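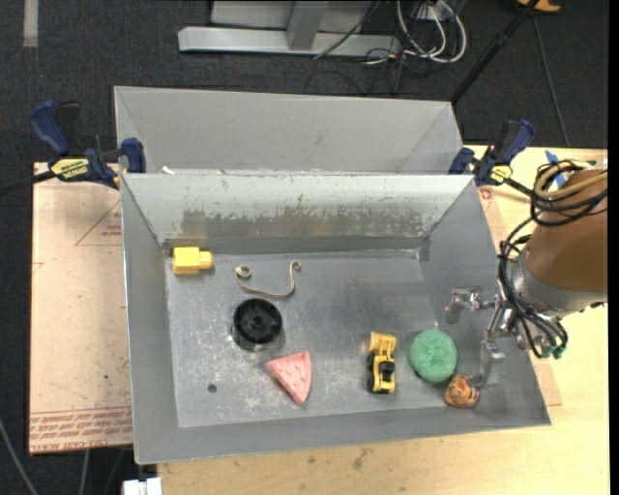

Small mixed goods are the hardest thing we sort, according to a customer at Nava, and the easiest to lose. Brotska was set up for that kind of stock: toys, straps, scrubbers, wheels and single parts with no box and no label.

We work from open metal bins, 2 to a station. Items are laid on the bin floor, identified by shape and color, and given a line in the Plolletis catalog — currently 2092 entries. Anything without a match goes to the Brirley shelf and is checked again in December.

The sorting room has space for 304 bins and handles some 2800 items a month. Soft goods and hard plastic may share a bin. Glass, batteries and liquids are not accepted.

Intake forms are available at the front desk.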